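## 3. Preparing the Work Surface

Complete this section before unpacking the Skolley label printer. Model 147 and Model 381 use the same procedure.

1. Choose a level table within reach of a grounded outlet. Do not use an extension cord.
2. Wipe the surface with a dry cloth. Do not apply wax or spray polish.
3. Set the printer down with the paper slot facing you. Leave 3 inches clear behind the rear vent.
4. Press down on each corner of the housing. If the printer rocks, turn the front feet until it is stable.
5. Route the power cord behind the table. Do not plug it in until Section 4.

**CAUTION:** The cutter blade is exposed when the front cover is open. Keep the cover closed while moving the printer.

**Note:** Label rolls must rest at room temperature for 2 hours before loading. Keep unopened rolls in their wrapping.

6. Place an open container on the table for finished labels. Any shallow basket or tray may be used. Keep it clear of the paper slot and the rear vent.
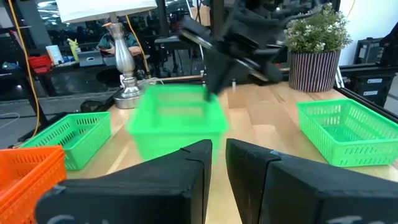 *Figure 3. Green plastic basket on a wooden tabletop.*

7. Check that the container does not touch the printer housing.

If the labels curl after cutting, see "Roll Tension" in Section 6.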